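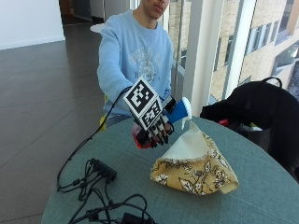
2 min read

I've been chewing on this since June, so bear with me. I think most of us working on robot learning spend too much love on the policy and far too little on the dull code that lines up the clocks. I include myself! At Trelstead we had 114 demonstrations of simple tabletop stuff - a spray bottle, a folded cloth, a tube - and I wanted to get straight to training. Who doesn't?

Then I replayed them in Bener, our little viewer, and 38 of them had finger data running behind the video. Up to 90 milliseconds, on a bad one. Your fingers have closed on the bottle and the software thinks you're still reaching. 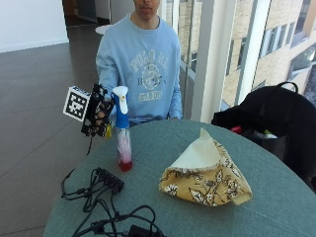 Can't the network just learn around the delay?
If the delay is always the same, it often can. Ours drifted from one recording to the next, and a model fed on that learns to grab mushy and late.

So my opinion, for what it's worth: the replay tool should come first, before the planner and before anybody picks a model. I want to scrub through a grasp with the marker pose, the joint angles and the picture all on one timeline, and I want it to yell at me when they disagree. Piron, the controller we use, does none of that. It happily takes whatever timestamps you hand it (grr).

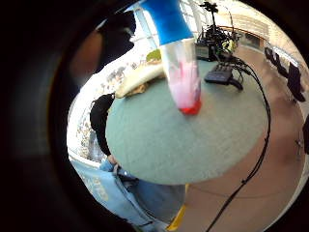
What should you log if you can only log one extra thing?
Capture time at the sensor, saved next to the arrival time. Arrival time alone tells you how busy your computer was.

I know this is boring. It took us 6 days to write the check and it demos terribly. I'd still trade it for any fancy new planner, and the next set of recordings won't get near training until it passes.
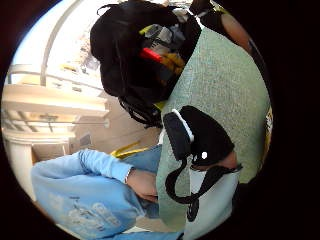

One reader of my draft wrote back that I'm being unfair to planners, and that a decent one replans fast enough to hide a small lag anyway. Maybe so, with a slow arm and a heavy bottle. I'd still like to see the lag on a screen before I let something hide it from me.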